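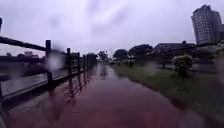 Is a rainy walk really good for you?

Every December the same advice comes back. Get outside, it says, whatever the weather. There's no bad weather, only bad clothes. I have read this on the Mellor website, on the back of a tea box and in the newsletter from my dentist, and I have my doubts.

So I gave it a try on the river path at Troltside, the reddish one with the dark wood railing on the water side. I had decided on 50 minutes, because 50 was the number in the article, and the article didn't say where it got it.

First, the clothes. I own a Rilleo rain jacket that cost me close to 200 dollars, and the tag promised I would stay dry and comfortable. Dry, fine, for a while. Comfortable is a strong word for having your sleeves stick to your arms. The shoes were my old ones, and I'd rather not talk about the shoes.

Then there's the path. The red surface is smooth and easy on the knees, and I like it very much in summer. In the rain the water just sits there. There was a sheet of it from one side to the other, as far ahead as I could see, with the sky in it and the fence posts hanging upside down. Pretty, yes. I'll give it that. But you can't walk around a puddle that is the whole path, and the only other choice is the grass on the right, which I tried for maybe ten steps before I went back to the puddle.

The view is supposed to be the reward. On a clear day you can look across and pick out the buildings over in Eltach. I got a gray smudge over gray water. I leaned on the railing to give it a fair chance and got a wet stripe across my front.

Now the part I have to admit. Somewhere past the third bend I noticed I had stopped going over the email I'd been angry about since breakfast. Was that the rain? I don't think so. I think it was the walking, and I could have had that on a dry morning, or in the mall. My neighbor says it's the sound of the water that does it. My neighbor also puts a magnet in her washing machine.

I turned back early — 3 songs short of the end of my playlist, if you want to be exact — and had soup. The soup did more for my mood than anything on the path.

If you love this kind of thing, go. Take real boots and leave the good jacket at home, it won't be any wetter than the cheap one at the cuffs. I'm going again when it's dry, probably in the morning before the bikes come out, and I'll see if I feel any different.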